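Home Shop Irons & Steamers Fabric Care Basket (0)

Nalus 700 Garment Steamer

I've been selling steamers for 17 years and I still get a bit giddy when a good one comes in! The Nalus 700 replaces the old Clasar we used to stock, and if you had one of those you'll notice straight away how much lighter this is in the hand (my wrist is very grateful on a Sunday evening, when I do the whole week's shirts in one go).

The tank clicks out from the back, so you can fill it at the kitchen tap without dragging the lot across the room. There are 3 steam settings. I leave mine on the middle one for cotton and jersey, and drop it to low for anything floaty. High is for curtains and linen, really, and it does spit a little for the first few seconds, so point it at the sink before you start.

You get the steamer, a fabric brush and a heatproof mitt. The hanging hook is sold separately, part number 522, and it also fits the Mak and the Ivano if you've got either of those at home.

We're expecting more of the grey ones in September. White is in stock now. Any questions, ring the shop and ask for me, Kristine Cabrera, or just pop in and have a go on the one by the till. 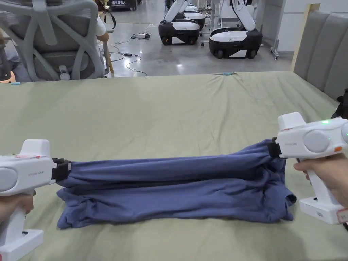

Navy T-shirt on the green cloth, with soft wrinkles along it.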